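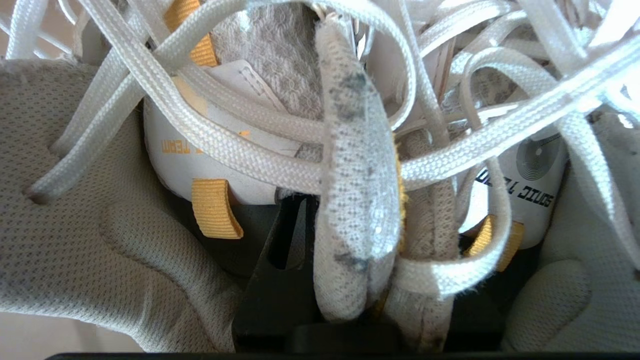 Shoe check before boxing – Plerico returns shelf, with my comments

Last updated: August

I wrote this up after Jong-dae Cho asked me what I look at when a worn pair comes across the bench, and I realized I'd been carrying it all in my head. So here it is, in the order I do it. Use a pen, write in the margins, and if you disagree with me, write that down too!

1. Laces pulled clear of the tongue
Do this first, every time. I used to leave the laces where they were and peek around them, and I missed so much. On white pairs the laces pile up into one big white heap and you can't tell what's shoe and what's lace.
Comment: OK. Took a bit of patience.

2. Tongue and collar padding
Look at the top and down the middle, where fingers and socks do the damage. I grade it clean, marked or soiled.
Comment: Soiled. Dark gray smudges and speckles on the off-white padding, worst near the top, plus a lighter, slightly shiny worn patch lower down. I'd send this one for a brush and foam before anybody tries to price it. Don't scrub the shiny part – it's worn, and you'll only make it bigger.

3. Smooth panels and stitching
Run a thumb along the seam and feel for lifted thread. Gwion Lougher does this with his eyes shut, which I find a little showy, but he does catch things.
Comment: Stitch line along the white panel is there to see. Finish the thumb test on both shoes before you tick the box.

4. Printing
Read it out loud and write down what you can read, letter for letter. No guessing at the rest of a name.
Comment: "TEAM" in small orange letters. Part of it sat under a lace, so look again once the laces are out of the way.

5. Pull tabs and trim
Tug each tab, gently. If it gives, it goes on the Kemeys repair tray and we don't sell it as is.
Comment: Mustard-yellow tabs, ribbed, and I love them. There's a thin line of fuzzy yellow trim by the padding too. Keep the cleaning foam off that until you've tested a corner – fuzzy stuff mats down fast.

6. Knit sections
Speckled gray knit hides dirt really well, so take it to the window or use the lamp.
Comment: Needs a second look in better light. I'm leaving this one open.

7. Pair in the box
Both shoes in, laces tucked inside so the lid won't catch them. Plain brown cardboard is fine for anything waiting on cleaning. The nice Rondbridge boxes are for finished pairs only, please. 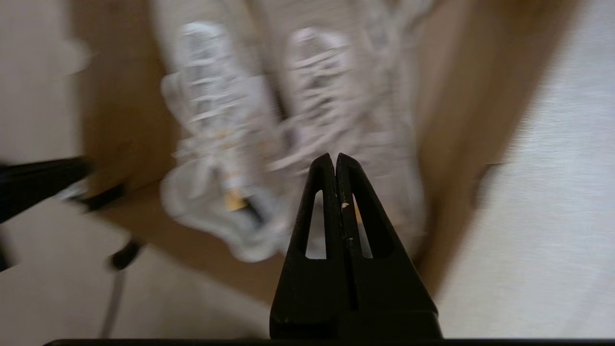
Item 7: white lace-ups in their brown box, lid open.

Comment: Pair present. Tuck any loose loops at the sides before closing up.

8. Tag and shelf
Write the grade on the tag, today's initials, and which items are still open. Anything marked soiled goes on the lower shelf for Thursday's cleaning run. We have room for 40 boxes down there and I'd like to keep it that way – stacking them in the aisle is how we got written up by Prenitz last time.
Comment: Open items are 2, 4 and 6. Lower shelf. Jong-dae, can you redo number 6 under the lamp and initial it when you're done?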